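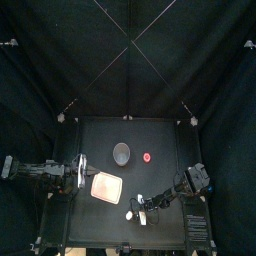

## Washing and rehanging blackout fabric

These steps cover uncoated black polyester and cotton drape. Foam-backed or flame-treated cloth follows the supplier's sheet.

1. Label each panel on the hem with its side and its top edge. Use white chalk or a safety pin with a paper tag.
2. Take the panels down and vacuum both faces with a brush head. Dust that gets wet sets into the weave.
3. Weigh the load. Keep it under 3,000 g in a home washer – more than that and the cloth folds on itself and creases hard.
4. Wash cold on a gentle cycle with a dye-safe liquid. We use Drisent. Skip fabric softener, which leaves a slight sheen.
5. Spin at 600 rpm or less.
6. Line dry in shade. Do not tumble dry cotton panels.
7. Steam from the back while the panel hangs. An iron flattens the nap and leaves shiny patches.
8. Rehang from the center of the top edge outward, with a clip every 500 mm. Overlap neighboring panels by one hand width.

### Checking for leaks

Close the panels, turn off the inside light and wait five minutes. Mark any bright pinholes with chalk. Patch them from the outside with matte black cloth tape; Mivell tape holds on polyester but lifts from cotton, where a sewn patch is better.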